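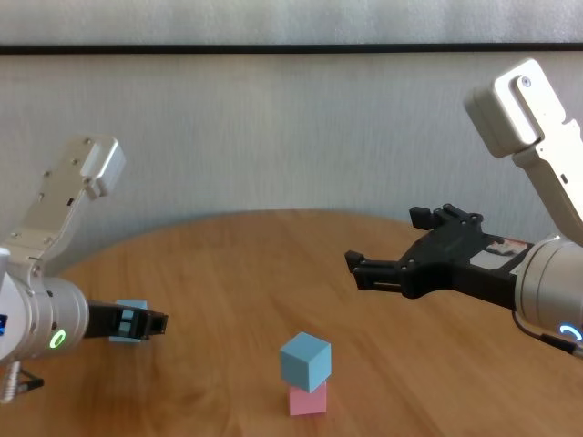

Carla Issa

Druteo opens its tabletop play room in September, and I get to be the one to tell you, which makes me very happy! I've been nagging everyone here about round tables for two years (a long time to talk about tables, I know), and now we've got them: wooden, light brown, with a soft grain you only notice once you sit down close.

The idea is simple. You come in, pick a table, grab a tub of blocks and cubes and build whatever you like. Each tub holds 48 pieces, light blue cubes among them, and you can have as many tubs as you can carry. Sessions last 60 minutes, though if the next group is small we won't chase you out. We kept the walls pale and pretty bare because, well, the colors should come from whatever's on the table.

Why round? My colleague Hubert Wieczorek wanted long benches and we argued over it for most of a spring. At a round table everybody can reach the middle, and small kids don't get stuck down at the far end. He's come around, mostly. He still wants one bench by the door and he'll probably get it.

We've collected almost 2200 blocks so far, and we'd love more! If you have clean ones sitting in a closet, drop them at the front desk any afternoon. To book a table or set up a visit for your paper or school newsletter, ask for me or Teresa Kołodziej at Druteo.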